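Splitting the demonstration in two: the Lakura group on training paired arms one side at a time

Skirkenetti Robotics Notes
Fri 7 September

Two-arm teleoperation data is expensive. An operator drives both arms at once, and when either hand makes a mistake the whole episode is usually thrown out. The manipulation group at Lakura has spent most of the past year on a method that tries to recover those discarded episodes. The method is called Bultgate, after the gating variable at its center. We spoke with the project lead and two members of the group over two calls. They asked to be quoted as a group.

The starting point was an audit of the group's own recordings. Of 882 episodes collected on flat flexible materials, 406 had been marked as failed and set aside. "We went back and relabeled them per arm," the project lead said. "In 358 of the 406, one arm had done its part correctly for the full length of the episode. The failure was on the other side. We had been discarding usable trajectories because they were stored next to bad ones."

The obvious fix is to train each arm separately on whatever data is good for that arm. The group tried this first and dropped it after a short trial. Two independent policies do not time themselves to each other, and flexible material passes force from one gripper to the other. If the left arm starts its motion early, the right arm sees a state that never occurred in its training set.

Bultgate keeps a single policy with a shared visual encoder and two action heads. During training, each head has a per-timestep gate that decides whether its loss counts. For a clean episode both gates are open. For a one-sided failure, the gate on the failed side closes at the first labeled error and stays closed, while the other side continues to contribute until the material itself is in a state the labeler judges unrecoverable.

"The second condition matters more than the first," the lead said. "If you leave the good side open too long, you are teaching it to act correctly on a workpiece that is already lost. It learns to ignore its partner."

The labels come from people. A labeler watches the recording and marks two times per arm: first error, and last useful moment. The group wrote a short guide for this and revised it several times. Most of the disagreement between labelers was over the last useful moment, and the guide now tells them to choose the earlier of two candidates when unsure. A version that predicts the marks from gripper current was tested and set aside. Thin material produces so little change in current that the signal sat inside the noise.

Hardware was kept plain on purpose. The two arms share one aluminum rail along the near side of the table and reach in toward the same area, so their workspaces overlap in the middle. Patterned panels stand on three sides. According to the group, the panels give the encoder fixed visual texture at known positions and keep the rest of the lab out of view. Earlier recordings made against an open background led to a policy that degraded when people walked past. 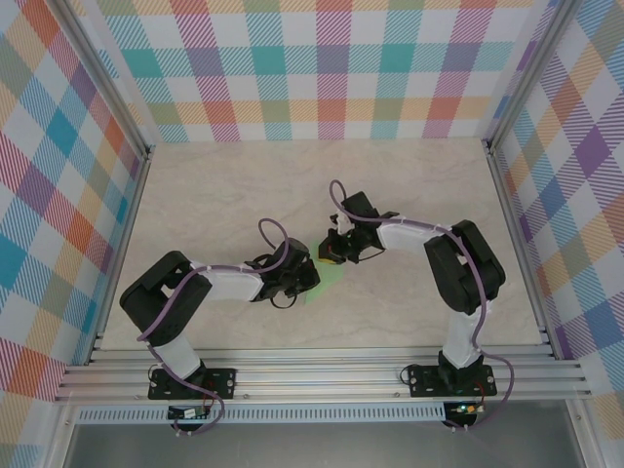
Pangaribuan, reached separately by email, was not persuaded that gating is needed at all. In that view, weighting failed episodes down by a constant would recover most of the benefit at no labeling cost, and the group should have reported that comparison first.

The group did run it, though late. Constant down-weighting was better than discarding the failed episodes and worse than gating. The lead described the gap as clear on tasks where both grippers are near the same piece and small on tasks where the arms take turns. "If your arms mostly take turns, I would use the constant weight and save the labeling time. We should say that more plainly in the paper than the draft does now."

The evaluation covers 14 task variants. All of them involve flat, thin pieces that have to be moved, turned, folded or held by one arm while the other works. Each variant was run with the same set of starting positions for every policy, and the operator resetting the table was not told which policy was loaded. Gating beat the discard baseline on most variants and matched it on the rest, with one exception. The exception was a handover in which the piece changes grippers in midair. There, the gated policy tended to release early.

The explanation offered for this is specific. In a handover, the last useful moment for the giving arm depends on what the receiving arm has done, and the labels are made one arm at a time. A labeler looking only at the giving arm will mark its release as correct even if the receiver has not closed. "So we put open gates over a set of releases that should have been closed," one member of the group said. "The policy did what the labels said." A corrected pass over the handover episodes is underway, with both arms marked jointly in a short window around contact. Results are expected in November.

We asked whether the shared encoder was doing the work, with the gates as a minor addition. The group has an ablation on this. With separate encoders and gates, timing between the arms drifted over the course of an episode. With a shared encoder and no gates, the policy imitated the errors in the failed episodes, including one habit that all three people on the call recognized at once: a gripper closing just above the material and then continuing with the rest of the motion as if it held something. Only the combination removed both problems, and the missed grasp did not disappear entirely. It still shows up when a piece lies close to the edge of the training distribution.

Recovery is a weak point. Since the gate on the failed side never reopens, the policy sees very few examples of an arm getting something wrong and then fixing it. Some of the discarded episodes contain good recoveries, and the current scheme masks them. The lead called this the main limitation of the work. Reopening the gate was considered, but it requires a third mark from the labeler, and agreement on where a recovery begins was poor in a pilot round. One labeler would mark the moment the arm stopped, another the moment it reached the material again.

Cameras came up toward the end of the second call. The group uses fixed views and has not tested whether the method holds when a camera is moved between collection and evaluation. Since the panels are part of what the encoder sees, a change of panel pattern is also untested. "We expect it to hurt," the lead said. "We don't know how much, and I would rather not guess in print."

Cable routing was raised without our asking. The cables follow the arms and leave slack in open loops, and on an earlier layout the slack sometimes crossed a camera's line of sight at full reach. Those episodes were kept in the set. The group found no difference in success rate with and without them, but it did reroute before collecting the evaluation runs, so the two sets are not fully matched. A footnote in the paper will say so.

The group plans to release the labeling guide and the per-arm marks together with the recordings, including the failures. The release is waiting on a storage decision and on the corrected handover labels. Training code will follow separately. Asked what another lab should try first, the lead suggested skipping the code. "Take your failed episodes and mark first error per arm. It is a few days of work. If the two arms usually fail together, the method has nothing to offer you and you can stop there."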